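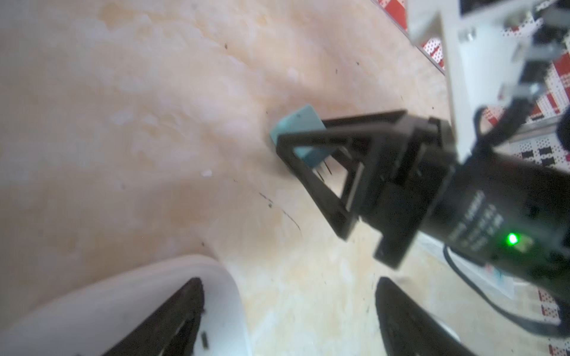
Solomiia Derkach
Copy editor and occasional reviewer
October 18, 2019

I finished the second Golari novel in January and put off writing about it until I had gone back to the first. The two books share a town, a ferry and one character, and the publisher sells them as a series. I don't think they are one. The first is a family novel with a death in it. The second, Skoltik, is a book about an inheritance, and the family is mostly used to explain who gets which part of the house.

My edition runs to a little more than 400 pages in 4 parts. The parts are not equal. Part one takes up nearly half the book and covers a single summer; part four covers eleven years and can be read on a lunch break. Ihor Pavliuk, who wrote both, has used this shape before. In the first book the long opening paid for itself, as the reader needed to know the father well before he left. In Skoltik the long opening is spent on Vasylyna's cousins, two of whom drop out before page 200 and are not mentioned again, even at the funeral.

The narration is third person, past tense, held close to Vasylyna Nechyporuk until chapter nine. Then it moves to her brother-in-law for one chapter and comes back. I read that chapter twice. It contains one fact the reader could not get any other way (he has already signed the papers), and it takes 31 pages to deliver it.

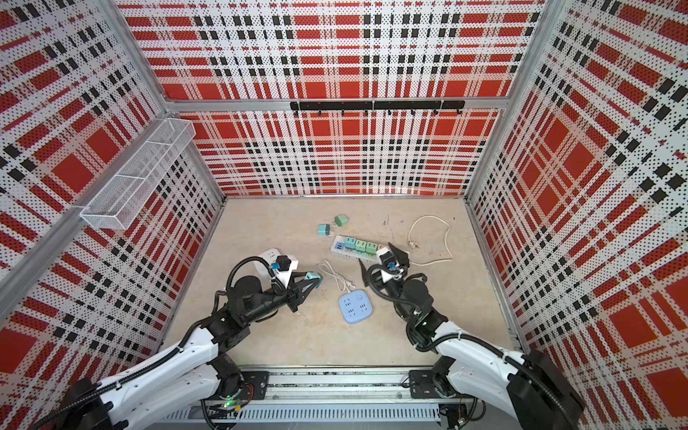
Back panel and hook rail.

Dialogue is the strong part. Pavliuk leaves out most of the tags and you still know who is talking. Vasylyna's mother answers questions with the price of something. The lawyer repeats the last word said to him. These habits are kept up from start to finish, and in part three, when the mother stops mentioning prices, the change does more work than the hospital chapter that follows it.

The translation is by Ostap Ivanyshyn. It is plain and mostly good. Two complaints. The word rendered as "porch" in part one becomes "veranda" in part two and "step" in part four, and since a good deal happens there I lost track of whether it was the same place. It is. Also, the ferry times in chapter three are given on a 24-hour clock and later on a 12-hour one. A copy editor should have caught both — I say this as one.

I would cut the Pandik subplot entirely. The dog is fine. The neighbor who wants the dog is there to bring a letter to the door, and a mail carrier could do that.

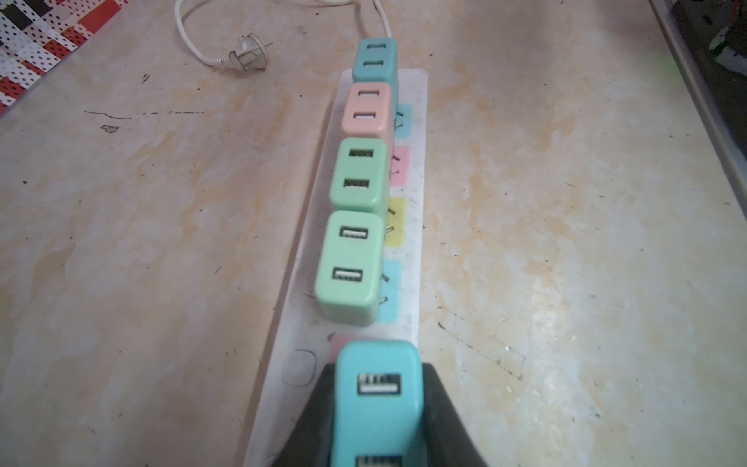

Five chargers, one strip.

On the ending, without details: the house is dealt with, the sister is not. Some readers will call this open. I think the author ran out of interest in her around the wedding, and the last scene was written for the ferry. It is a good scene. The water is described once, briefly, and then people talk about parking.

Read the first book if you have not. Skoltik can be read alone, but the father's coat will mean nothing to you. Next I have the Rweyemamu stories, 3 of which I have already read in magazines.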